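换季收衣服 图集

九月,406房间,开始收柜子。说是收,其实是把东西全掏出来堆着,再一件一件塞回去。图不多,随手放几张,字也写得急,有错别字见谅。

先说背景。房子朝向还行,下午光很足,卧室窗帘一拉开床上就亮得晃眼。好处是挑毛、看污渍特别清楚,坏处是颜色全不准,深蓝看成黑,黑看成灰。所以分颜色这一步我都放到傍晚再做,别的白天弄完。

这次要过一遍的总共66件,上衣最多。箱子用的Gostoten那款带盖的,4个,买的时候觉得肯定够,现在看悬。真空袋今年不用了,去年有件厚外套压完一冬天,拿出来帽子那块一直是扁的,挂了好久才缓过来。

厚的先来。厚的占地方,早收早安心。

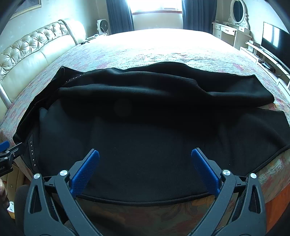 黑色的衣服最烦,什么都沾。粘毛滚筒用Grokau的替换纸,一张撕下来基本上就白了,再撕一张。带铆钉的地方别硬滚,绕着走,滚筒纸会被挂住,一扯就是一道。铆钉里面藏的毛用旧牙刷,干刷,顺一个方向。

洗之前翻面,装网袋,低速。拉练拉上再洗,口袋先掏!上次一张纸巾洗碎了,全家的黑裤子都遭殃,滚了一晚上。

叠法没什么讲究的:
袖子往里折。
下摆往上翻一截,有钉子的那面朝里,不然刮到别的衣服。
最后对折,压一压,别使劲。

薄的针织卷起来放,厚的平放。卷起来省地方是省地方,就是找的时候要翻半天,我现在在箱子侧面贴条,写个大概,“黑 厚”“灰 薄”,够用了。

樟木条也换了新的,Vahidi家的,味道比以前那种淡,喜欢浓一点的可能嫌不过瘾。每箱放两根,别直接贴着浅色衣服,垫张纸。

床就是操作台。地方大,站着弄不弯腰,比蹲地上强太多。床罩反正也要洗,弄完一起扔进去。
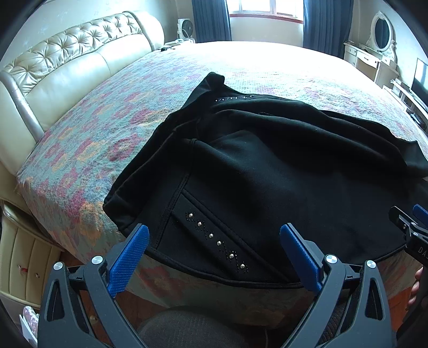 床尾,黑色这件还没叠好,钉子和小水钻在中间竖着那一条上

水钻这种最怕掉。收之前用手指轻轻摸一遍,松的当场补胶,等干透再装箱,急不来。我有一件掉了8颗,懒得配,索性不管了,穿出去也没人看。

再说几句捐的。两年没穿的拿出来单放一堆,不许再塞回去(这条我自己经常犯)。Skidcombe那边的旧衣回收点收干净的、没破的,内衣袜子不收,去之前最好先装好袋封口,到了直接放。鞋要成对绑起来。我第一趟就没绑,在门口蹲着现找鞋带。

进度:上衣收了一半多,裤子没动,围巾帽子在另一个抽屉里,先当没看见。箱子已经满了三个,估记还得再买。衣架倒是空出来一大把,木的留着,铁丝的扔了,挂久了肩膀会鼓包。

柜子里面顺手擦了一遍,最上层那块板灰厚得能写字。擦完敞着门晾一晚,第二天再往里放。防潮盒里的水也倒了,换新的放最底下。

剩下的晚上接着弄,裤子那部分拍了再补上来。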